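Ticket 789: Shared label printer drops off the network after idle
Status: Resolved
Opened by: Titilayo Ogunleye
Assigned to: Ye-seo Wi
Site: Flotimmont workshop, packing room
3 comments

Reported problem

The label printer in the packing room stops responding after it has been idle for a while. The first job of the day goes into the queue and stays there. Windows shows the printer as offline. Turning it off and on brings it back, and the stuck jobs then print all at once, so we get duplicates if anyone has hit print again.

It started after the office router was replaced. The two packing computers are both affected. The front desk computer prints to a different machine and has no trouble.

First check

Printed a configuration page from the front panel. The printer had an address ending in 39. The port on both packing computers was still set to an address ending in 11, left over from the old router. That explains some of the offline messages but not why a restart helped, so I kept looking.

The old address was still in the router's table as a second lease for the same printer. After a restart the printer asked for 11 and got it. When the lease ran out overnight it came back with 39, and the computers lost it.
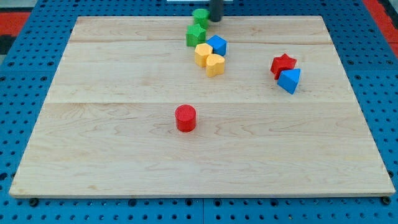 Changes made, Thursday, March 16, 2023

1. Deleted both leases on the router and added a reservation for the printer, ending in 100. This is outside the range handed out to phones and laptops.
2. Restarted the printer and printed a second configuration page. Address was 100.
3. On each packing computer, added a new TCP/IP port with the new address and moved the printer to it. Removed the old port.
4. Turned off "SNMP Status Enabled" on the new port. With it on, Windows marked the printer offline while it was asleep, even though it answered a ping.
5. Cleared the queue. On the second computer one job would not delete, so I stopped the Print Spooler service, emptied the PRINTERS folder under spool, and started the service again.

Test labels printed from both computers. I let the printer go to sleep and sent another job from each. Both came out after a short wake-up delay.

Reply from Titilayo Ogunleye

Working so far. The Wendilari order went out this morning with no restarts. One thing – the labels now print slightly low, and the bottom line of the address is close to the edge.

Reply from Ye-seo Wi

The new port was fine, but the stock size on the second computer had gone back to the default when I moved the printer. I set it to match the first one and ran the media calibration from the front panel. Please check a few labels and let me know.

Reply from Titilayo Ogunleye

Labels are centered again on both. OK to close.

Closing note

Reservation added to the network sheet. If the router is replaced again, copy the reservation over before the printer is plugged back in. Firmware was left alone – it can wait until the April maintenance visit.

0 shares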